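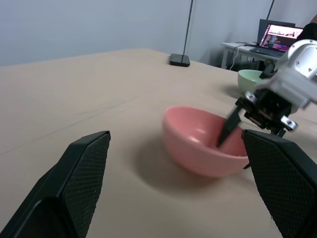 Words and pictures by Mahama

The pink bowl on the big table at Garklow, with the pale mint-green one standing farther back on the right. The pink is a lighter, more salmon sort of colour on the inside and darker on the outside, and I do like it against all that beige.

I have been meaning to start a page for our bowls for ages, and June seems as good a month as any to get on with it. We moved into the room at Garklow 11 weeks ago with very little to our name, and the colourful things have done more to cheer the place up than any amount of paint would have — the walls are light grey and they are staying that way, at least until the lease is up for renewal. The small white desk against the wall has stayed put as well, though I have threatened more than once to swap it for something with drawers.

My fondness for plastic bowls goes back to my grandmother's kitchen, where there was one for peas, one for buttons and one that was only ever brought out for trifle. I still think a round, fairly deep bowl is the most useful shape there is, and if you have only room for two I would make them different colours, so that you can shout across the room for the pink one and be understood.

The next lot of pictures will be from Plinach, where the shelves are nearly four metres long and I shall have a good deal more to say about storage jars.

Gallery last updated June 14, 2018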